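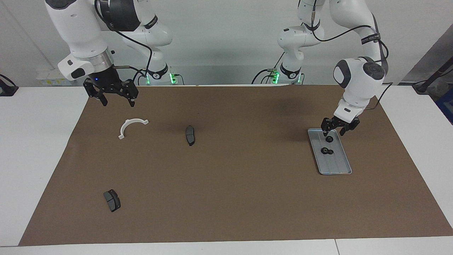
A reader wanted to know why I bother with a tray at all, when a jar lid or an old saucer has always held small parts just fine.

Threads > Workshop > Small parts and where they go
Search posts Go

Fair question, and I used saucers for years! My trouble with a saucer is that everything slides to the middle and makes a little pile. Round black things especially. You go in for one and you come up with its neighbor.

So this thread is me talking about trays and mats for way too long. Mute me now if you only came for the bread posts.

I do the small-parts end of bike repair for a little outfit in Bollau. Brake pads, rings, round bits that all look like each other from two feet away. I rarely touch a whole bike anymore. I lay parts out and I put parts away, and I love it more than I expected to.

The mat first. Brown, flat, matte, big enough to cover most of a table. I fought for brown. We used to work straight on the white tabletop and you'd think dark parts would pop on white, and they do, but by four in the afternoon my eyes were done. Glare off the top, glare off the tray, glare off my coffee.

Brown is restful. Yes, a dark gray brake pad on brown is lower contrast than on white. I can live with that. Pads are chunky enough that you don't lose them unless you're really trying.

The thing I'd never do again is a patterned mat. We had one with a printed grid (very handsome, very professional) and a small black ring sitting on a grid line just disappeared. I lost 40 minutes to one ring. It was on the mat the whole time!!

Okay, the tray. Metal, shallow, long and narrow-ish, with a raised rim and ridges running the long way. I think it was meant for pens or cutlery or something at a dentist's, I've never found out. It came in a box of odds and ends when Gethin closed their downstairs storeroom.

The ridges are the whole appeal. Put a ring down in a groove and it mostly stays in its lane. Flat-bottomed trays let everything wander every time somebody leans on the table.

How I load it: smallest round parts at one end, bigger round parts a little farther down, and I leave the other end open as long as I can. That open end is my landing strip. If a part turns up that I can't name, it goes there until I've looked it up.

I used to fill trays edge to edge because it looked efficient. Then I'd need to set down one more part and it would go on the mat "just for a second" and you know how that ends.

The tray sits a little crooked on the mat more often than not and I've stopped straightening it. My wrist likes it that way. A coworker squares it up every time he walks past and I un-square it every time he leaves.
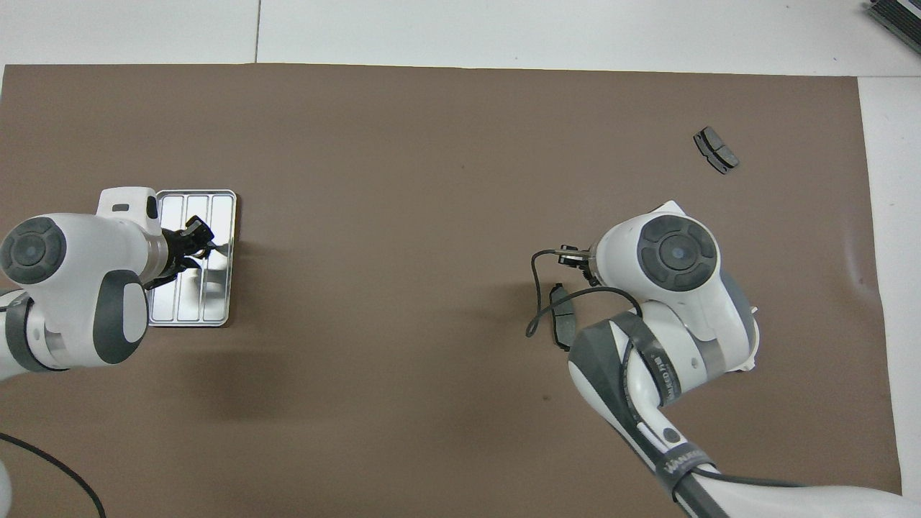 Somebody replied that brake pads shouldn't go anywhere near a metal tray in the first place, and that theirs live on a clean paper towel, face up, until they go on the bike.

I'm halfway with you! Pads start on the mat at my table, side by side, where I can see whether they match. But then they do go in a tray, and I wipe the tray first. What I worry about is whatever was in the tray before them. Greasy rings in the morning, pads in the same groove after lunch - no thank you.

The paper towel is good for the face of the pad, I'll give you that. It's terrible for moving a pair from one table to another, though. I've watched a pad go off the side of a paper towel and under a radiator.

More pad habits, for the person who asked last month. I keep pairs together from the second they're out of the packet. I don't touch the braking surface. If one has been on the floor it goes in the maybe box and I look at it under the good lamp later.

The maybe box is Dasura, the kind with the snap lid, and it is number 706 on our shelf list even though we own nowhere near that many boxes. Whoever started the numbering had big dreams.

Speaking of the shelf list, we moved it over to Nestine in June and I'm still grumpy. The old one was a clipboard. It had coffee on it and it never once logged me out.

Tray cleaning, since two of you asked: warm water, dish soap, soft brush down the grooves, then dry it right away with a lint-free cloth. Ribbed metal holds water in the corners where you can't see it. I stand mine on its short end overnight.

And shiny metal shows everything. It also shows you the reflection of everything, so when you glance down quickly you get a wobbly copy of whatever is hanging over it. I've reached for a reflection. More than once!

If you're buying one, cheap is fine. I found a second one at the flea market for 60 cents with a price sticker that took me longer to scrape off than I'd like to say. Look down the length of it before you pay. If the ribs are bent, round parts will jump the fence.

Mat cleaning is a lint roller, then a damp cloth, then leave it flat. Please don't roll it up to store it. Mine spent a winter rolled up behind a door and the ends curled for weeks, and everything I set near the edge went on a slow trip to the middle.

Still haven't settled whether labels go on the tray rim or on the mat next to it. I've got masking tape on the rim this week and it's peeling already. Will post again when I've tried the paint pen.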